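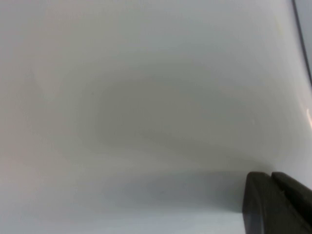
Cleaning and storing a printed sponsor board

Posted by Ladan Ahmadpour, 4 June 2022

Our department is responsible for several white printed display boards used at the Droluvari meetings. They carry the logos of partner companies and universities. After the March meeting, one board was returned with gray smudges and a small amount of tape residue along one side. We would like to use it again and have no budget for a reprint. Which cleaning method is considered safe for the printed areas, and how should such boards be stored between events? The supplier, Hamann, no longer has our order on record.

Eckhard Teuber 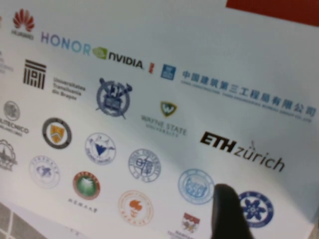
The first step is to establish how the ink was applied, as this determines which liquids may be used. Test a corner with a cotton swab and plain water, and proceed only if no color transfers to the swab. Wipe the remainder with a soft, well-wrung cloth and a drop of dish soap. Solid dark lettering, such as a bold black "ETH" or "NVIDIA", generally tolerates a light wipe. Greater care is advised with blended color, as in the blue-to-teal "HONOR" wordmark, and with fine gray type such as "WAYNE STATE UNIVERSITY", where a dull patch is difficult to conceal.

For tape residue, warm the spot briefly with a hair dryer on its lowest setting and roll the adhesive away with a fingertip. Acetone and abrasive sponges should not be used. Boards should be stored flat, face to face, with a clean sheet of paper between them. Boards left leaning against a wall will bow over time.

Edeltraud Brandes

Our office has used display boards since 2003 and I agree with the above, with one exception. We do not apply heat to foam-core boards, as the surface may lift. A white vinyl eraser removes most residue if used slowly. Please also confirm that every partner still uses the logo shown before you spend time on cleaning. We were obliged to discard 3 boards for that reason.

Hammad Jafri

Window cleaner worked on ours. I do not recall the brand.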